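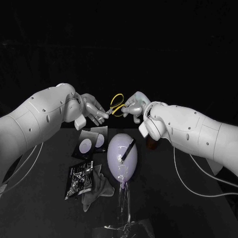

Kalliopi Berisha has kept bees outside Senia for long enough to be tired of hearing that they are dying out. She sells honey at the Saturday market and says customers bring it up before they ask the price.

"They read it on a jar," she says. "Somebody put it on the jar to sell the jar."

I had come with a leaflet from Stistinum, a firm that rents hives to offices at 163 dollars a month and promises to "bring nature back." She read it twice and handed it over the fence.

"Which nature? Honeybees are livestock. You wouldn't put 40 cows on a roof and call it a wildlife project."

Her worry is the wild bees, which have to share the same flowers. I pointed out that she keeps hives herself. She shrugged. "I sell honey. I don't say I'm saving anything." 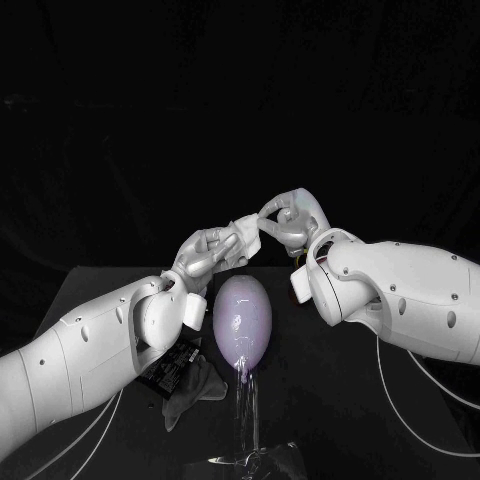
So what should a person with a small yard do for bees?

Plant things that bloom late, she says, and leave a patch of dirt bare. Many wild bees nest in the ground, and in October she leaves the dead stems standing.

I'm not sure a bare patch changes much on a street of paved driveways, and I told her so. She didn't argue. "Up to 2 bad summers and you'd lose them anyway. It's still cheaper than the roof."

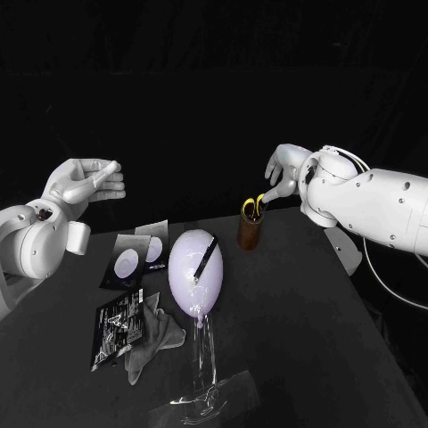
What the honey label tells you

Very little, in her view. "Local" on a jar from Obura could mean the next farm or the next state. She prints the name of the field on hers and lets people ask.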